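Section 5: Fitting the Lap Transponder and Setting the Baseline

Read this section before you drill, glue or zip-tie anything. The Drestlow box says the transponder takes two minutes to fit. Allow an evening. The printed card that comes with it was written for a flat-floor rental kart, and it skips most of what goes wrong on a race chassis.

Applies to: Drestlow receiver units with firmware 14 or later. If yours is older, update it first. The receiver will pair on older firmware and then drop laps without warning.

5.1 Mounting the transponder

1. Switch off the engine and unplug the kill switch lead.
2. Find the bracket holes on the back of the seat. Grundau seats have them already. On other seats you will have to drill, and the template in the box is slightly too wide, so measure the bracket itself.
3. Hold the bracket with the arrow pointing at the ground. The label says either way up will work. We lost laps every time we tried it upside down.
4. Fit both bolts finger-tight, slide the transponder in until it clicks, then tighten.
5. Push the safety pin through from the left.

Note: The "tool-free" clip sold as an extra is fine for a parked kart. We would not race on it.

Caution: Do not mount the transponder on the floor pan. A carbon or metal floor blocks the signal to the loop.

5.2 Pairing

1. Put the transponder within arm's reach of the receiver.
2. Hold the receiver button until the light turns amber.
3. Type in the last five digits from the transponder label. Ignore the sticker on the charger, which is a different number.
4. Wait for a steady green light. Pairing can take up to 5 minutes. A blinking green light means it has found a transponder, maybe yours and maybe the one in the next pit.

5.3 Setting the baseline

The Sundaram app will offer to set a baseline from your first lap. Say no. A first lap on cold tires tells you very little, and every "gain" the app reports later will be measured against it.

1. Run a normal warm-up and come in.
2. Check tire pressures and write them down on paper.
3. Go out again and drive 14 laps without changing anything.
4. In the app, open Session, then Baseline, and choose Median. Best Lap is the default and it flatters everybody.
5. Save under a name you will recognize. The app calls everything "Track Day."

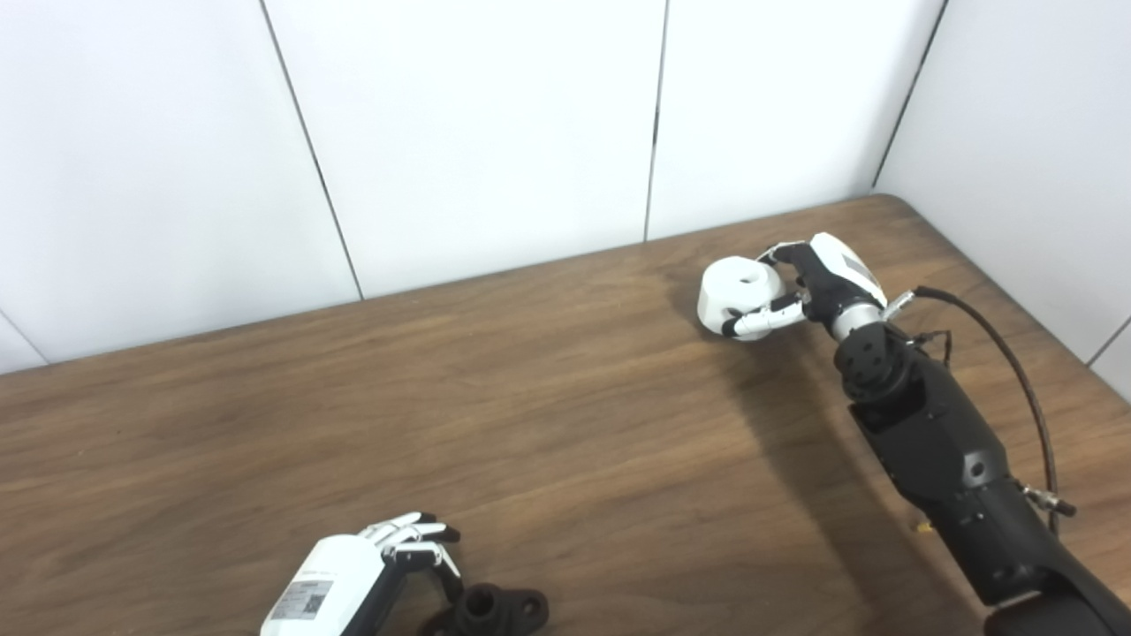
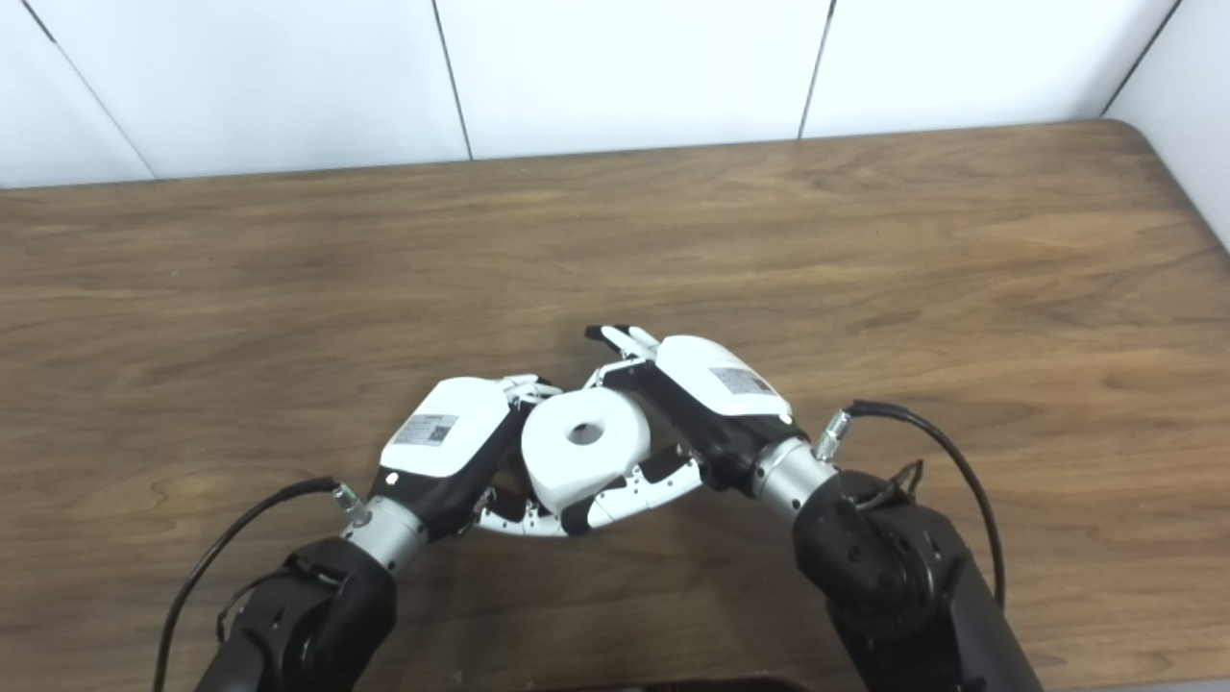

Note: If you race at Fludbridge, set the loop channel to 181 by hand. Auto-detect is supposed to handle this. It has picked the wrong channel for us often enough that we stopped using it.

Caution: The "predicted lap" figure is a guess built on your own old data. Do not change gearing or seat position because of it. Change one thing, run the same number of laps, and compare the medians.

Before moving on to Section 6, charge the transponder fully and check that the safety pin is still in place.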